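Workshop Tips: Recording Demonstrations at the Bench

Most of our bad episodes came from the bench and had little to do with the arm. These are the habits we kept after the first 1000 recordings on the Kandpal sorting job.

1. Mark the tray position

Put colored paper under the tray and leave it there all day. When the tray gets bumped, line it up with the paper again. Check it from the wrist camera too – a corner of purple showing on each side is easy to compare between episodes.
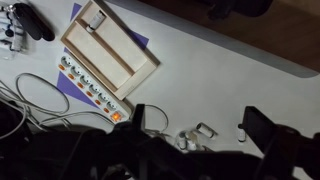

2. Vary the vials on purpose

Start some episodes with vials upright and some with vials on their sides. If every start looks the same, the policy learns one reach and little else. Write the starting layout in the log before you touch the controls.

3. Keep the misses

Of 235 episodes recorded on Saturday, we threw out 2. A missed grasp followed by a clean second try is worth keeping. Tag it as a recovery and move on.

4. Look over the bench between batches

Push cables back out of the reach area and decide which objects stay for the whole batch. Clutter is fine – just don't let it change halfway through.
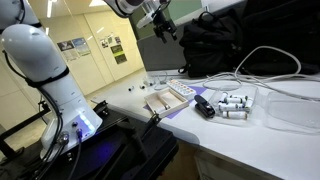

Sointu Saarela: We do the same with paper, but tape it at two corners. Ours crept a little each time the tray was lifted, and by episode 233 the marks were no use.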